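Stale tare
(redirected from "Ghost weight")

Stale tare is a fault in robot weighing work. The robot zeroes a scale, carries on as if that zero is still good, and then trusts a number that has drifted or been reset behind its back. I'm writing this entry because I lost most of a September to it at the Brosville bench, and because the old page was two lines long and one of them was wrong.

The basic job sounds easy. A robot picks up a piece of fruit, puts it on a kitchen scale, waits for the reading to settle, and moves the fruit to a basket. Then it does the next one. The trouble starts when the program treats "I zeroed the scale" as something that stays true forever. Cheap scales go to sleep. They wake up and zero themselves again, sometimes with a gripper finger leaning on the platform, and from then on every reading is short by however hard that finger was pressing. 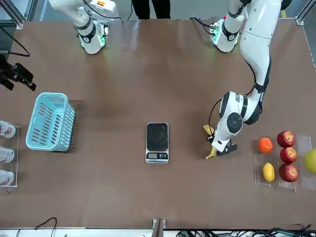 How it shows up

You almost never get an error message. What you get is a log that looks fine until you compare it with something real. Our worst one had a banana at minus 716 grams, which at least made us laugh, and you'd think a negative banana would stop the line. It didn't! The sorting rule only asked whether the weight was under 200 grams, and minus 716 certainly is, so the arm put it away and moved on.

The sneakier version is a small offset. A lemon reads a little light, then an orange reads a little light, and the person checking the log (me) blames the lemon. Tsz-kin Tam and I swapped fruit for two days before we thought to look at the scale.

Causes

Auto sleep is the big one. If the arm spends a long time on a failed grasp, the scale can time out while it's trying.

Early tare comes next. Our program, which we called Zemach, sent its tare press as soon as the gripper reported open, and "open" only meant the fingers had been told to open. They could still be touching something.

Then there's cable drag. A loop of cable that brushes the platform as the arm swings by can add a few grams and take them away again. It's hard to catch because it depends on which way the arm came in.
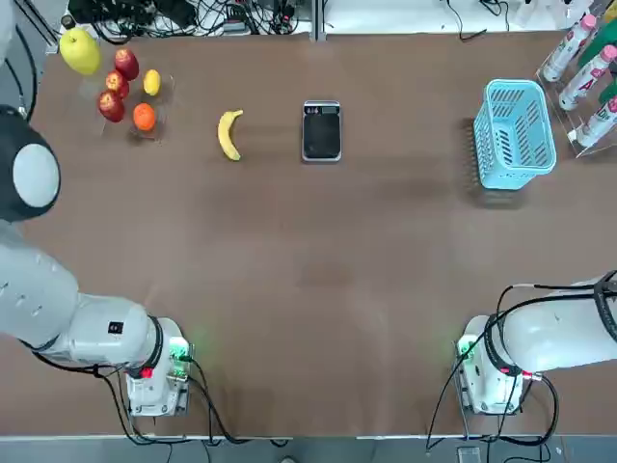 Czesław Bednarek disagrees with that list, and he wrote on the talk page that cable drag shouldn't be counted as stale tare at all, as the zero itself is still good and only the load is wrong. He'd give it an entry of its own.

I see his point. I've left it in for now, mostly because the log looks the same either way and the same check finds both.

Is it a safety matter?

Sometimes, yes. On a bench with fruit, the cost is bad data. The problem is that people reuse the weight for other things. In the Rultberg version of the program, the weight set the grip force, and a false heavy reading of 3000 grams told the gripper to squeeze as hard as it could. Randi Engebretsen had her hand near the fingers when it closed. She was fine – sore thumb, bad mood – but after that we capped the force in the arm controller, where no weight reading can change it. Please do this first, before any of the fixes in the next section.

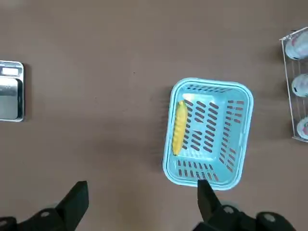
Fixes

Read the scale empty before every item and throw the cycle out if it isn't zero. That one check found nearly all of our bad cycles. It costs a little time per pick, and Pao-chu Poon grumbled about it for a week, then found a faster way to do the read while the arm was still over the tray.

Keep a known weight on the bench. We used a 600 gram block and had the robot weigh it at the start of a run and again at the end. If the two readings don't match, something moved in between and the run is suspect.

Reject readings that make no sense. Anything negative should stop the program and call a person over.

Move the arm clear before the tare, and check the joint positions to be sure it's clear. Don't go by the gripper's own report.

Turn off auto sleep if the scale lets you. Ours didn't, so Chin-lung Fang added a timer that zeroes it again after any long pause, with the arm parked.

The name

I've heard "ghost weight" used for the same thing, mainly by people who came over from Yip. I prefer stale tare because it tells you where to look.

See also: grasp timeout, force cap, scale drift

Last edited 28 June 2023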